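# How to keep match stats for a local footy side

Updated 2020-04-20

You don't need software or a paid analyst to get useful numbers out of a game of Australian football. You need two people, a clipboard, a few pencils and a sheet that has been thought through before the first bounce. This page covers how to set up the sheet, what to count, how to split the work and what to do with the totals afterward. It is written for clubs in suburban and country leagues, but it works just as well for a junior side.

The method is the one we use at Redside. Raelene Waaka drew up the first version of the sheet and it has been changed most seasons since.

## What you need

- A clipboard for each person, with a bulldog clip at the bottom as well as the top
- Pencils, not pens (ink runs in the rain)
- One sheet per quarter, plus two spares
- The team list with jumper numbers, checked after the warm-up
- A watch or phone that shows elapsed time
- A clear plastic sleeve big enough to slide over the clipboard

Find a spot on the wing, as high as you can get. If the ground has no stand, the tray of a ute is fine. Stay away from the bench. You will be asked questions there, and you will miss things while you answer them.

## Step 1: Decide what to count

Start small. A new pair can keep up with six items per player:

1. Kicks
2. Handballs
3. Marks
4. Tackles
5. Free kicks for
6. Free kicks against

Team items go on a separate sheet: inside 50s, clearances, hit-outs and scores. Leave out anything that needs an argument. "Pressure acts" and "one percenters" mean different things to different people, and a number that depends on who was holding the pencil won't help at selection.

Add items one at a time once the basic six are coming out clean. We went two full seasons before adding contested possessions, and it took until September of the second year before we trusted them.

## Step 2: Rule up the sheet

Turn the paper sideways. Jumper numbers go down the left in number order. Don't list players by position, as they will move and you will lose them. Put the number first and the surname second, with the number written large.

Give kicks and handballs wide columns. Marks and tackles can be half that. Leave a blank row under every fifth player so that your eye can find its place when you look back down.

At the right edge, leave a column for notes. Use it for injuries, position changes and anything the coach has asked about before the game.

Print the lines light gray if you can. Heavy black lines make pencil tallies hard to read under a sleeve.

## Step 3: Split the jobs

One person calls and one person writes. The caller never looks at the sheet and the writer never looks at the ground. This is the part that new pairs find hardest, and it is where most errors come from.

The call should be number first, then action:

- "Twelve kick, seven mark, seven handball, twenty kick."

Keep it flat and steady. Don't comment on the play. If the caller can't see who has the ball, the call is "miss" and the writer puts a stroke in the corner of the page. A few misses every quarter are normal in a wet game. If you are running well above that, drop an item and carry on with five.

Swap roles at half time. Calling is tiring and the last quarter suffers if the same person does all four.

## Step 4: Agree on the definitions

Do this before the game and write it on the back of the clipboard. Ours are:

- **Kick:** any disposal by foot, including a kick off the ground if it clearly goes where it was meant to.
- **Handball:** a legal disposal by hand. If the umpire pays a throw, it is a free against and no handball.
- **Mark:** paid by the umpire. If play on is called, no mark.
- **Tackle:** the player with the ball is stopped or is forced to dispose of it badly. Hanging on to a jumper is not a tackle.
- **Clearance:** the disposal that gets the ball out of the area after a stoppage. One per stoppage, at most.
- **Inside 50:** the ball crosses the arc in our control or from our kick. If it comes out and goes back in, count it again.

Kick-ins after a behind cause trouble. We don't count a kick-in as a kick unless the player plays on out of the square first. Other clubs count every one. Either is fine as long as you stay with it all season.

## Step 5: Track the inside 50s

If you only have one person, this is the sheet to keep. Draw a rough forward arc for each end. When the ball goes in, put a small mark at the place it landed and a letter beside it: G for goal, B for behind, S for stoppage, R for rebound.

At the end of the game you divide scores by entries. Against Halliday last year we had 49 entries and only 35 percent of them led to a score. The coach had come off the ground thinking that we hadn't won enough ball in the middle. The map showed two thirds of the entries landing in the same pocket on the grandstand side, where their spare defender was waiting.

Keep the opposition's entries on the other arc. It doubles the work, so leave it until you have done a few games.

## Step 6: Total up at each break

At quarter time and three quarter time you have very little time, so only total the team items. Write them on a card and hand it to the runner. Three or four lines is plenty:

- Inside 50s, us and them
- Clearances, us and them
- Tackles, us
- Free kicks, if they are lopsided

At half time you can add up the leading ball winners as well. Read the card out once, answer what is asked and go back to the wing. Coaches vary in how much they want. Ours at Bunov wanted everything, and the one who came after him wanted tackles and nothing else.

## Step 7: Enter the numbers that night

Type the sheets up the same day while you can still read your own marks. A plain spreadsheet is enough, with one row per player per game and the columns in the same order as the paper. 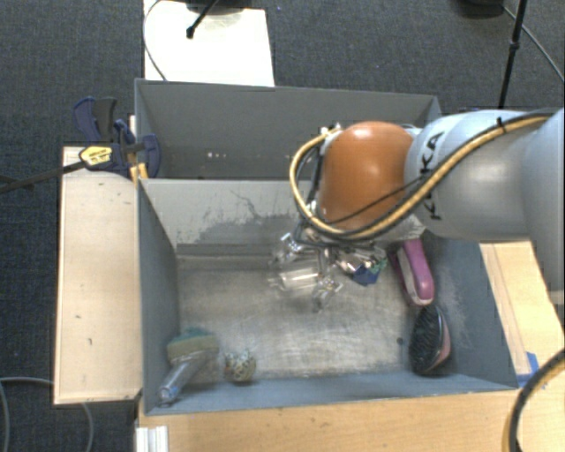

## Step 8: Check for errors

Run these checks before sending anything out:

- The four quarters add up to the match total for every player.
- Team goals match the official scoresheet.
- No player has more marks than you would believe. A back pocket with 14 has probably picked up a teammate's.
- Players with close numbers, such as 16 and 18, look right beside each other.

If a figure looks wrong and you have video, check that quarter only. If you don't have video, leave it as it is and put a note in the margin. Don't adjust it to what you think it should have been.

We tested our pair against a full replay once, with both of them at their first season. They had caught some 85 percent of disposals in the first three quarters. The last quarter was down at 70, mostly from tired calling and low sun, and that is when we brought in the swap at half time.

## Step 9: Share them with care

Send the full sheet to the coaches. Send players their own line if they ask for it. We stopped pinning the whole table up in the rooms after a few players began chasing cheap handballs across half back.

For juniors, keep the team numbers and leave individual totals off altogether.

## Common problems

**Mud on the jumpers.** Learn the boots, the hair and the strapping in the first ten minutes. Write them in the notes column early.

**A late change in the team.** Cross out the name and keep the row. Starting a new row at the bottom means the writer will hunt for it all day.

**Both teams in similar colors.** Call by shorts. The away side should be in white.

**The writer falls behind.** The writer says "hold" and the caller remembers the next three calls. If it is more than three, let them go as misses.

**Wind.** Bulldog clip at the bottom, as above. At Aline, where it comes straight across the wing, we also use a rubber band around the middle.

A blank copy of the current sheet is in the folder behind the canteen door. Take a photo of it or trace it, and put the original back.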